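케이블 하나 집는 데 걸린 오후

초대장에는 "책상 정리 로봇 공개 시연"이라고만 적혀 있었다. 솔직히 큰 기대는 없었다. 로봇 전시라면 질리도록 다녀 봤고, 컵에 물 따르는 팔은 이제 꿈에도 나온다. 그런데 스코타우(Skotau)에 있는 추르네스(Zurness) 연구동 문을 열자마자 생각이 좀 바뀌었다. 무대도 없고 조명도 없고, 그냥 사무실이었다! 누가 방금까지 일하다 나간 것 같은 책상들 사이로 관람객들이 외투를 든 채 어정쩡하게 서 있었다.

안내를 맡은 하르트무트 콜하제(Hartmut Kohlhase)는 말이 빠르고 손짓이 큰 사람이다. 인사도 하는 둥 마는 둥 하더니 나를 책상 앞으로 끌고 갔다. "공은 누구나 집어요. 박스도 집고요. 그런데 선은요?" 그러면서 자기 주머니에서 엉킨 이어폰을 꺼내 흔드는데, 내 가방 속 사정이랑 똑같아서 웃음이 터졌다.

이날 본 프로그램 이름은 '노(Noh)'다. 일본 가면극에서 따왔느냐고 물으니 그건 아니고, 초기 버전이 뭘 시켜도 못 해서 팀원들이 "노, 노" 하던 게 굳어졌단다. (이걸 기사에 써도 되냐고 두 번 확인했다. 된다고 했다.) 학습에 쓴 시연 기록은 1,656건. 전부 사람이 팔을 직접 움직여 가며 모았다고 하니, 듣기만 해도 어깨가 뻐근하다.

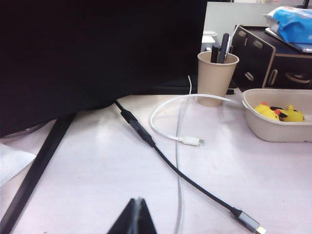 책상에서 제일 까다로운 건 역시 선이다. 검은 선과 흰 선이 모니터 앞에서 제멋대로 휘어 있고, 끝에는 손톱만 한 USB-C 단자가 달려 있다. 사람이야 보지도 않고 집지만 그리퍼는 사정이 다르다. 상판이 반들반들해서 빛이 허옇게 번지는데, 콜하제 말로는 그 반사 때문에 흰 단자를 놓치는 일이 잦았다고 한다. 나는 자꾸 베이지색 통에 든 노란 고무 인형 둘에 눈이 갔다. 하나는 귀 끝이 까만 게 영락없는 만화 캐릭터다. 저것도 집느냐고 물었더니 "그건 너무 쉬워서 재미없어요" 하고 딱 자른다. 조금 서운했다.

시연은 오후 3시에 시작했다. 첫 번째 시도, 단자를 스치고 지나갔다. 두 번째, 집긴 집었는데 들다가 떨어뜨렸다. 옆에 있던 아이가 "아아" 하고 탄식을 했고, 나도 모르게 같이 했다. 세 번째에 선을 물고 천천히 들어 올리는데 그 13초가 어찌나 길던지. 박수가 나왔다. 고작 케이블 하나에 말이다!

성공률은 반반쯤 되겠다 싶어 물었더니 콜하제도 순순히 고개를 끄덕였다. 50번 하면 절반 넘게 되는 날도 있고 영 안 되는 날도 있다고. 그리퍼를 만든 자도리코(Zadorico) 쪽과는 손가락 끝 모양을 다시 의논하는 중이란다. 더 얇게 하면 단자는 잘 집히는데 이번에는 컵이 미끄러진다나.

7월에 한 번 더 문을 연다고 한다. 그때는 선을 집는 데서 그치지 않고 돌돌 말아 서랍에 넣는 것까지 해 보겠다는데, 그건 나도 못 하는 일이라 꼭 가서 볼 생각이다.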